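Chapter 6
When the Work Changes Hands

After reading this chapter, you should be able to describe how tasks are divided between people and machines, tell the difference between a job and a task, and list the new duties that appear when a workplace brings in robots.

Key terms: task, job, handover, exception, cell, job redesign

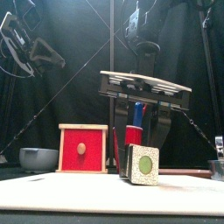
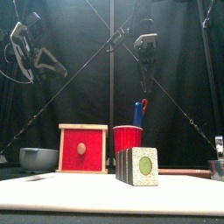 Figure 6.1 Two views of one robot work area. In both, a red cup with a blue marker stands next to a box with a red front and a round knob.

Most people who start work beside a robot expect it to do something large. They picture car bodies and sparks. Much of the automation now being brought into ordinary workplaces deals with small objects on a tabletop: picking up, turning, sorting, putting away. These are tasks a person does without thinking, and that is why they were left to people for so long.

The Skirnar plant in Clirgate is a case we will return to throughout the chapter. The plant packs classroom and office kits for mail order. Before the change, 68 people worked on the packing floor, and each of them filled kits by hand from start to finish. On a normal shift the floor sent out 1,200 kits. In May the company put in its first robot cells, bought from a supplier named Blöndal, and gave them the part of the work that involved setting small items in place.

Rui Frade had been a packer for nine years when the cells arrived. He was moved to a post called cell attendant. His account of the first weeks is useful because it has little to do with the robots' speed.

"I used to be tired in my arms," he told us. "Now I'm tired from watching. You stand there and nothing happens, then three things happen together. We asked for shorter turns at the cells and it took them a while to agree."

The turns were cut to 20 minutes, with a change of post in between. The new schedule started on 27th July and is still in use.

Three points in this case come up again in later sections.

First, the job did not disappear, but its tasks were sorted again. Placing items went to the machine. Checking, refilling and clearing jams stayed with people. Writing down what went wrong was new, and at first it was not in anyone's job description or pay grade.

Second, the layout began to matter more. A packer can reach around a cup that has been left in the wrong spot and hardly notice it. A robot may need the cup moved, or may need a new set of instructions. Attendants at Skirnar now spend part of every shift setting out objects.

Third, knowledge moved. Experienced packers knew which lids stuck and which boxes came in slightly too wide. The Gorell system, which the plant uses to log exceptions, held 3,576 entries by the time of our visit. Many of them record things the packers had known for years and had never been asked to write down.

Section 6.1 begins with the difference between a job and a task. Before you read it, choose a job you have done or have watched closely. Write down every task in it, including the ones that take only a few seconds, and mark those you would not want to hand over. Keep the list. You will need it for the exercise at the end of Section 6.3.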